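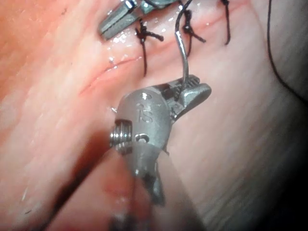 Nadelhalter mit gebogener Nadel. Die Backen greifen nahe dem unteren Nadelende.

Wiederverwendung braucht Buchführung

Die Debatte über Einweg und Mehrweg im Krankenhaus wird fast immer über den Müll geführt. Das ist die falsche Größe. Entscheidend ist, ob ein Haus für jedes Instrument angeben kann, wie oft es aufbereitet wurde, in welchem Programm und mit welchem Prüfergebnis. Wer das nicht kann, betreibt Mehrweg auf Verdacht.

Die Klinik Nolcombe hat im September ihren Bestand von 3.000 Instrumenten abgeglichen. Bei 103 fehlte in der Akte mindestens ein Aufbereitungszyklus. Perla Valdovinos, dort für die Sterilgutversorgung zuständig, hält die Quote für vertretbar. Ich halte sie für zu hoch. Ein fehlender Eintrag verschiebt den Zählerstand, und am Zählerstand hängt die Aussonderung. Bei einer Obergrenze von 30 Zyklen wiegt ein einzelner Fehler schwer.

Lachlan Trevaskis hat in seiner Erwiderung auf meinen letzten Beitrag vorgeschlagen, die Obergrenze abzuschaffen und allein nach Funktionsprüfung zu entscheiden. Der Vorschlag hat eine Schwäche: Die Funktionsprüfung erfasst Schluss, Gängigkeit und sichtbare Korrosion. Ermüdung im Gelenk erfasst sie in der üblichen Form nicht. Solange kein praktikables Verfahren dafür in der Routine steht, bleibt die Zyklenzahl der bessere Ersatzwert, sofern sie stimmt.

Notwendig wäre eine Kennzeichnung am Einzelstück statt am Sieb, dazu ein Datenformat, das beim Wechsel des Dienstleisters lesbar bleibt. In Nolcombe wurde von Latuheru auf Zivavero umgestellt, und die Altdaten liegen seither als Tabelle daneben. Die Übernahme war im Vertrag nicht vorgesehen. Solche Klauseln gehören in die Ausschreibung, mit Frist und Abnahmeprotokoll.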